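Bench Sweep: budget and equipment plan (README)

Started by Yeison, mostly rewritten by me (Rekha). Last proper update April 11, 2021.
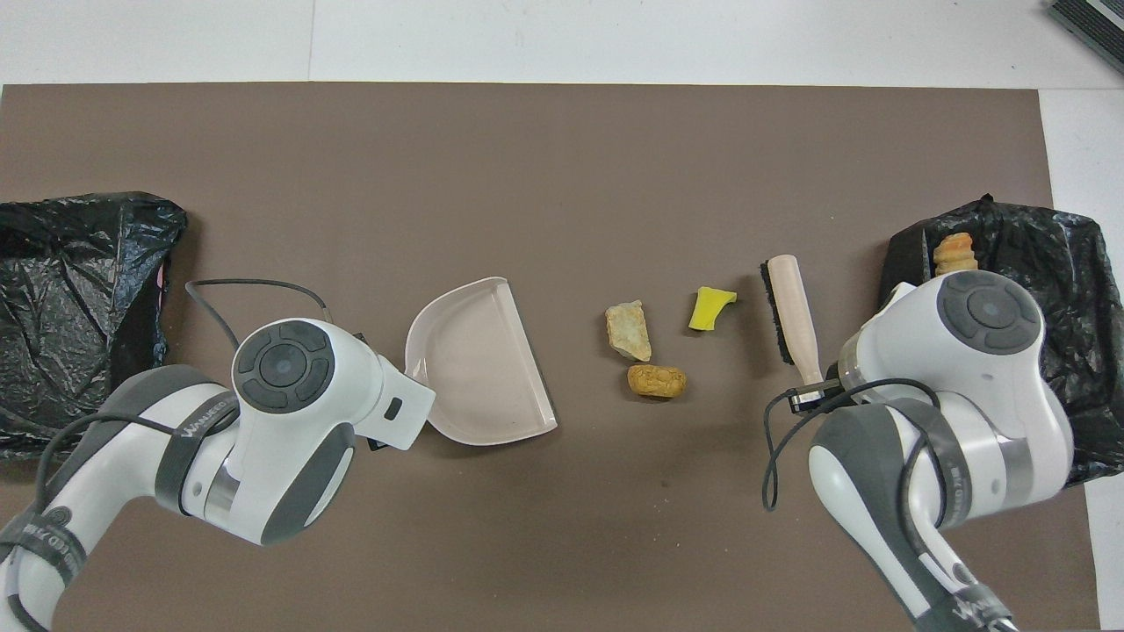 So I said I'd get the spending for the tabletop clean-up work into one place before we ask Gestley for the second round of money, and this file is it. If you want the recordings themselves, they live in the folder called sessions and Jairo keeps the notes on those. I only look after what we've bought, what we still want to buy, and what I wish I'd put on the first order!

What's in this folder

purchases.csv – one row per thing we paid for, with the date, supplier and who asked for it
wishlist.csv – things people have asked for, not approved yet
consumables.csv – brushes, dustpans, bags, sponges, anything we go through
quotes – PDFs from suppliers, named by supplier and then month

All prices are in Canadian dollars before tax. If a quote came in US dollars I converted it on the day I got it and left it alone after that, so please don't "fix" the rate in old rows. Yeison did that once and it took me an afternoon to put back.

What the task needs

The job is sweeping up: one arm has the dustpan, the other has the brush, and the bits in the middle of the mat have to end up in the pan. It sounds cheap, and most of it is. The arms themselves came out of the main lab budget and aren't counted anywhere in these files. Everything else is ours.

The mat was the best thing we bought. I went for the big brown-gray one that covers most of the table, and I'd get the same again. We had a smaller one quoted by Fodbridge and I'm so glad we passed on it, as two arms use up a lot more space than you'd think when you're standing there with a tape measure.

Dustpans and brushes are shop-bought, nothing special. The pan is plain pale pink plastic and the brush has a light wood handle. I've put them in consumables instead of equipment, which Rosaura in accounts asked me to do, and she's right that it makes the year-end easier. Please buy the same model when you replace one. A different handle means a different grip, and then Jairo has to redo his setup and he will come and find me.

Debris is whatever we can get: sponge offcuts, things that look like biscuit or bread, odd pale lumps. I give this line its own small allowance so that people stop paying for it out of their own pockets (Yesenia, I still owe you for March). Black plastic bags go on the same line.

Where the money stands

First round from Gestley, equipment: 669
Set aside for consumables: 196
Asked for in the second round: 400

The 400 is for spare gripper fingers, cable management and a second mat. I've listed them in that order on the form, so if they only give us part of it we start at the top.

Cable management needs a word, I think. Each arm has a black cable at the wrist that hangs in a loop over the work area, and I'd like to get them held back along the arm in some tidy way. Ignacio (the supplier, for anyone new) sent a price for sleeves and clips. Jaton sent a price for a full kit with brackets, and it was a lovely kit, but it would have eaten the lot. I've gone with the Ignacio quote for now. Yesenia wants to try hook-and-loop straps first and she may well be right, so I've put a pack on the wishlist too – it costs next to nothing.

Things I'd do differently

Order spares with the first order. Shipping on one small part is silly money, and I've paid it more than once.

Ask for the delivery time in writing. One of the Fodbridge orders took 13 working days and I had told everyone it would be a week, so that was a fun meeting.

Get the width of the table and the reach of the arms on one sheet of paper before asking anybody for a quote on mats or trays.

Adding a row

Put new requests in wishlist.csv with your name, a link and one line on what it's for. I go through it when I do the monthly numbers. If it's under the consumables line and you need it right away, just buy it and send me the receipt. A photo of the receipt is fine as long as I can read the total.

Please don't edit purchases.csv directly. Send me the change and I'll put it in, or ask Yeison if I'm away.

Known gaps

Two receipts from March are missing, both for sponges. The wishlist has a request for a tray with no name beside it, so if it's yours, let me know which size you meant. The Jaton quote has expired and I haven't asked for a new one.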